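# Cups and Drying Rack -- Kastville Tableware Gallery

The Nalmont Household Collection holds 1,538 objects of everyday use, most of them donated by families in the Kastville district. This page presents the coloured cup group, catalogued in December by Baiba Mets under lot 43. The cups are shown with a drying rack, a cutting board and lemon slices.

Select a picture to enlarge it. Prints may be ordered through the Sproģis reading room, to a limit of 200 per calendar year.

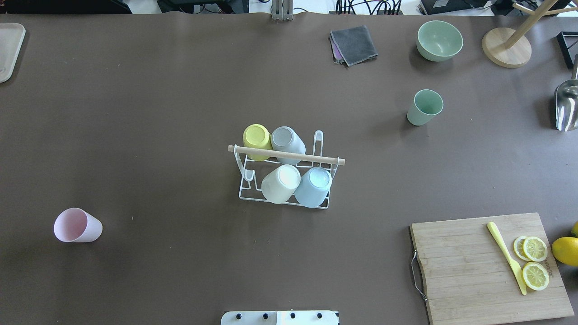
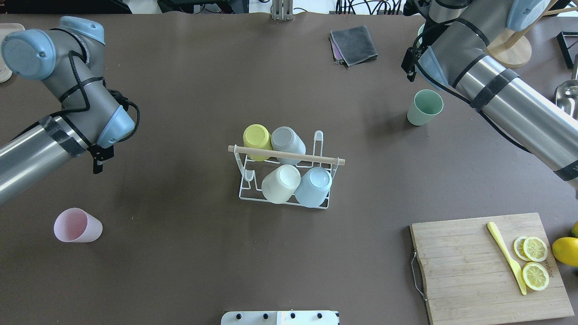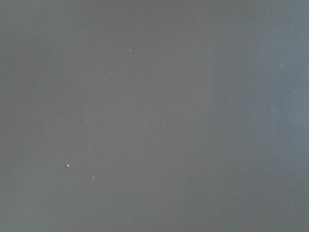
*First and second pictures: four cups upside down on the white wire rack, with a pink cup on its side to the left. Third picture: a plain grey surface with a few fine specks.*

**Notes on the group**

The rack is entered separately from the cups, and its wooden dowel is recorded as part of the rack. Colour names follow the Todier chart, 2nd edition -- earlier entries that used other names are being revised.

Borrowing institutions are asked to wash the cups by hand in lukewarm water and to return them in the padded case supplied. Requests for loan should be made in writing to the collections office in Kastville, quoting the lot number and the proposed dates of display.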